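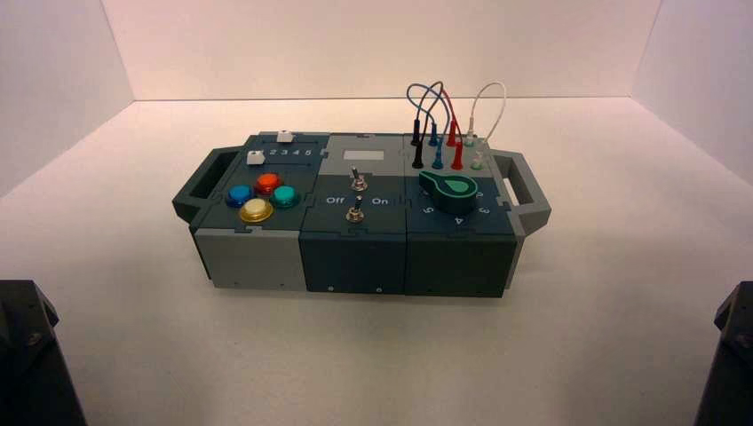 Caja de tareas modular, con un asa gris en cada extremo.

Cómo organizar un acto conmemorativo en la facultad sin que se note que es un trámite

Febrero de 2021

Las guías de protocolo universitario suelen empezar por el himno. Yo empezaría por preguntar si el acto hace falta. Muchas celebraciones institucionales se repiten porque figuran en el calendario del año anterior, y la asistencia se consigue suspendiendo clases. Si aun así hay que organizarlo, estos pasos ahorran disgustos.

1. Fije un solo motivo. Aniversario del centro, día nacional o entrega de reconocimientos: elija uno. Cuando se mezclan, el programa se va a las tres horas y el alumnado a la cafetería.

2. Desconfíe del presupuesto cerrado. Para un acto en el campus de Nivetti pedimos dos ofertas. Zalex cobraba 2955 euros por sonido, tarima y sillas; Fiteck, 1241 por lo mismo, en teoría. La segunda no incluía montaje ni técnico de sala, y eso estaba en la última página. Pida el desglose por escrito y compare línea a línea.

3. Limite los discursos a dos, de cinco minutos cada uno. Le dirán que es imposible por jerarquía. Es posible si el orden se comunica antes de imprimir el programa.

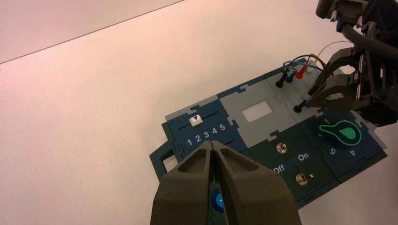

4. Reserve la sala según las confirmaciones, sin fiarse de los correos enviados. En aquel acto salieron 934 invitaciones y contestaron 186 personas. Con el aforo grande, media sala vacía sale en todas las fotos.

5. Deje a los estudiantes una parte real del programa. Ponerlos a repartir banderines no cuenta como participación, por mucho que la memoria anual diga lo contrario. Una actuación, una muestra o una mesa propia sí, siempre que decidan ellos el contenido.

6. Pruebe la inscripción en línea antes de anunciarla. Usamos Ragab, que promete listas automáticas — las duplicó — y hubo que revisarlas a mano la víspera.

7. Evalúe con algo más que aplausos. Una encuesta de tres preguntas, anónima, enviada al día siguiente. Si la mayoría responde que fue por obligación, conviene que ese dato llegue a quien firma el calendario antes de agosto, cuando se cierra el del curso siguiente.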